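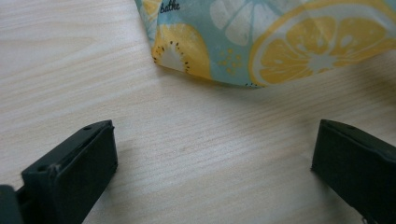 Home > Surfaces & Furniture > Wood Tables

Printed sheet leaves a faint tacky patch on a pale wood table

Posted by Revathi Kandasamy, January 2, 2022

I have a light wood table with a matte finish. A flexible printed sheet, aqua with yellow citrus slices, usually sits at the back of it. One corner curls up. Where the sheet rests flat I get a patch that feels slightly tacky and picks up dust. Wiping with plain water does nothing. I do not know if the sheet is waxed or coated, as it came without packaging. The table finish is Konia hardwax oil, two coats, applied in September. How do I remove the residue without dulling the finish, and can the corner be flattened?

3 replies

Stanisława Bielecka
Find out what the sheet is first. Press a folded paper towel on a corner of it for a minute with a warm hand. If the towel comes away with a waxy feel, treat the residue as wax. Chill the patch with a bag of ice wrapped in a dry cloth, then lift what you can with a plastic card held nearly flat, working along the grain. Wash with a few drops of dish soap in lukewarm water, wrung out hard, and dry at once. Do not use an iron. Hardwax oil contains wax too, and heat will move both. If the area looks flat afterward, buff in a very thin coat of the same oil and leave it overnight.
For the corner: under a heavy book, room temperature, two days.

simiyu_410
Mineral spirits. Test underneath first.

lonport81
Had the same with a vinyl placemat. In that case it was plasticizer migrating into the finish, and soap did not shift it. I sanded the spot with 200 grit and re-oiled. You can still see where it was if the light is low. I keep a cork mat under it now.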